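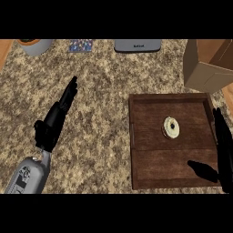 When does the open day demonstration start, and does it need booking?
Doors open at 9:30 on Thursday. The hall is walk-in, and only the hands-on session in the side room needs a booking, with 18 places.

Brurnura Automation Group - minutes of the planning meeting for the August open day

Chair: Jad Hakim
Apologies: Kadrić (arriving Wednesday night, will join the setup)

1. Previous minutes
Accepted with one correction. The loan agreement with Trirwood covers the simulation workstation as well as the display screens.

2. Demonstration program
The two-handed pick task will run in simulation on the main screen - granite-look countertop, wooden tray, both black hands in view, one small round item in the tray. Each showing consists of 4 attempts followed by questions. The starting position of the item will be changed between attempts. Attempts that fail will be shown in full and not restarted.

Kadrić had asked by email whether the cardboard box behind the tray should be taken out of the scene file. Agreed to leave the file as it is. No edits to the scene after Wednesday noon.

3. Zulton controller
Version on the workstation is one release behind. The update was tried on the spare machine and the wrist calibration did not carry over. Decision: stay on the current version until after the open day. JH to write up the calibration fault and send it to Zulton.

4. Visitors
56 registrations received so far, including two school groups. The groups will be kept apart, one before lunch and one after. Hall capacity is not a concern. Seating in the side room is, and the second row will be moved back to clear the door.

5. Power and network
Main screen and workstation to go on separate circuits. The hall wireless dropped out twice at the rehearsal, so the demonstration will run from local files. Extension leads still to be tested.

6. Actions
JH - fault report to Zulton, signs for the side entrance
Kadrić - rehearsal of all showings, Wednesday evening
Trirwood - confirm delivery time for screens

7. Any other business
Parking behind the loading bay is closed that week. Notice to go out with the registration reminder.

Meeting closed 4:40 p.m.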